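Premmont workshop, notebook, March, mid-afternoon

Bags again! I spent most of the morning on the Katsaros order and only got to the paper carriers after lunch, so this is half notes and half grumbling. The Inari list wants a plain brown bag with twisted handles for the grocery sets, and we have a box of 100 of them under the bench, which I was sure would last until summer (it won't, I've been handing them out to anyone who asks).

Set one up on the big table by the window with a couple of bits in it, just to see how it stands and what the handles do when they're left alone. One stays up in a nice tall arch and the other flops right over the opening, and of course the floppy one is always on the side you want to drop things in from.

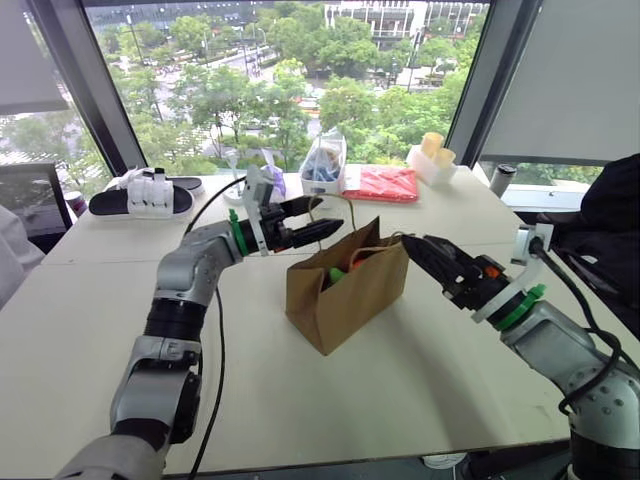 Handles, what I want to try

Pre-bending. Run the paper rope between finger and thumb a few times before loading, both handles, same direction. I did 3 bags like this last month and liked them, but I didn't write down which batch they came from, so that's worth nothing. Write it down this time!!

Also want to compare with the Dadivetti bags, which have a flatter, wider handle patch glued inside. They feel stiffer at the top edge. Could just be that they're newer and haven't been squashed in a box.

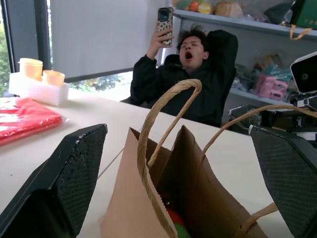
Packing order is the other thing I keep going back and forth on. I like the small round stuff at the bottom, where it can roll into a corner and stay there, and then anything flat goes in last, against the long side. The red and green pieces are well down inside the bag already, and the red cloth in its clear plastic is still out on the table, so that would be the one to slide in on top. My worry is that the plastic catches on the paper rope on the way in. If it does, turn it fold side down and try again, and note it here.

To do: order 2 more boxes (check the Katsaros price first, the last quote was silly). Find the good tape. Ask whoever has the Dadivetti samples to leave 3 on my shelf, unfolded please, the creases matter for this. And I still owe everybody a cleaned-up version of the Inari list, my handwriting on the current one is terrible, sorry.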